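Plodgate Legal Notes
12/29/20
3 min read
14 shares | 4 comments

Small claims in Ferkstead – what changes in April

Quick one this time, year end is eating everybody's desk and ours too. But the phone keeps ringing on this so here goes.

The Ferkstead small claims limit goes up to $3000 in April. Same courthouse, same counter, new forms. If your claim was too big for small claims under the old limit and you have been putting off the regular civil filing, it might be worth waiting. Might. Check your deadline first. A claim that runs out of time in February does not come back to life in April, and we have had to tell people that across the table more than once. Not a fun meeting.

What you need to file:

The claim form, number 704. Signed. People forget to sign it.
2 copies of everything, one for the court and one for the other side. Keep your own set on top of that.
The correct legal name of who you are suing. If it is a business, that means the registered name, not the one on the sign.
An address where they can be served. A PO box will not do.

Landlord and tenant deposits are most of what we see. Tenants out in Skodalwood especially, a lot of older rentals there and a lot of arguments over carpet. If you moved out and the deposit never showed up, write a letter first. Keep it short. Date you left, amount you are owed, where to send the check, date you want it by. Send it so that you can prove it was sent. Judges do ask, and "I texted him" goes over better if you bring the texts printed out.

Landlords, same advice from the other end. Itemize. "Cleaning and repairs, $200" on a sticky note is going to have a rough morning in court. Receipts, dates, what room it was. If you did the work yourself write down the hours when you do them, not the night before the hearing.

You dont need a lawyer in small claims and for most of these you probably shouldn't pay for one. We say this knowing what we do for a living. What does help is a half hour with someone before you file, to see if the claim is in the right court and against the right person. Wrong defendant is the most common mistake by a mile – people sue the property manager when the lease is with the owner.

On hearing day, get there early. Bring the lease, the letter, teh photos on paper. Phones run out of battery and the clerk will not charge them. Say what happened in order and stop. If the other side doesn't show you may still have to prove your number, so don't throw the folder in the car and go home happy.

Collecting is a whole other subject. A judgment is a piece of paper and the court does not go get the money for you. More on that next issue, wage garnishment mainly, plus liens if
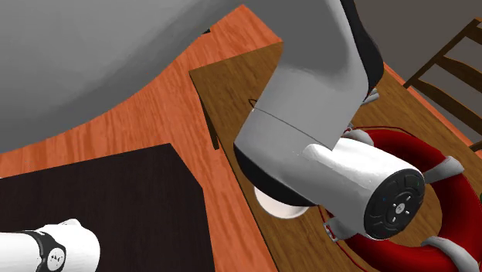 there is room. Office is open regular hours through the new year except the holiday itself. Old 704 forms are still good until the change, so don't toss yours if it's already filled out.

Comments (4)

renter_in_skodalwood
Does the letter have to be certified mail or is regular ok? Landlord won't sign for anything.

Plodgate Legal Notes
Regular with a certificate of mailing is a decent backup. Send both if you can stand the line at the post office.

Sung
Wrong defendant, yep. Sued the manager, had to start over and pay the fee again. Wish I read this last year

maplecourt4
Is the new limit per person or per case? There were two of us on the lease.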